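Skirham Kitchen Set: README

Welcome, and thanks for having a look. Skirham is the simulated half of a two-armed kitchen helper that Ataberk Kaplan and I have been building in the shared workshop at Drundbridge, mostly on Saturday mornings when the good bench is free. The real arms are still waiting on wiring, so we've been practising in software, and it seemed a shame to keep all the practice runs to ourselves.

What's in the folder

There are 2,410 short episodes, all driven by hand with a pair of home-built controllers. Each one has the joint positions, the gripper openings and the rendered views, saved 600 steps to a file. Ataberk did most of the driving and I did most of the sorting (he has the steadier hands, and I have the patience for spreadsheets).

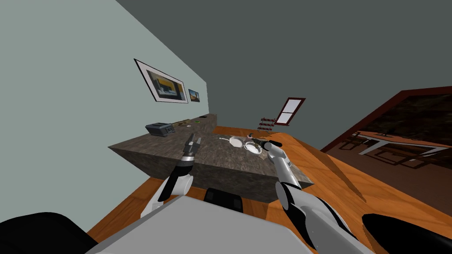
Both arms at the grey stone counter, right gripper close to a white bowl.

The views come from more than one spot, and some are tilted quite a lot. Please don't rotate them before training! The tilt is stored with each view, and if you straighten the picture without changing the numbers, your arms will reach for a bowl that isn't there. I lost most of a January to exactly that mistake.

Close-up views

These are the ones I'd start with if you're mainly interested in grasping. The gripper fingers stay along the bottom and whatever is being held sits between them, so it's easy to check a grip by eye.
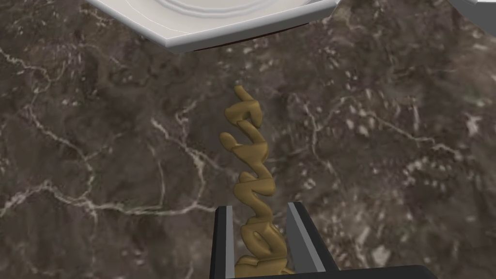 Twisty shapes gave us far more grief than bowls ever did. The collision shapes are simpler than the surfaces you see, so a finger can look as if it's sinking into a curl when the simulator is perfectly happy. We've marked 49 episodes as "doubtful grip" in the notes file for that reason. Leave them out of a first run, but do go back to them later.

Known troubles

Flosness, our little playback tool, drops the last step of every file. Sezer, the converter, needs version 3 or newer and grumbles about spaces in folder names. The colour settings for the counters are kept apart from the episode files, so copy both folders over together.

Sharing

Use it for whatever you like, at home or at school, and a mention would be lovely. Fixes to the notes file are very welcome, even tiny spelling ones.

Gönül Ertürk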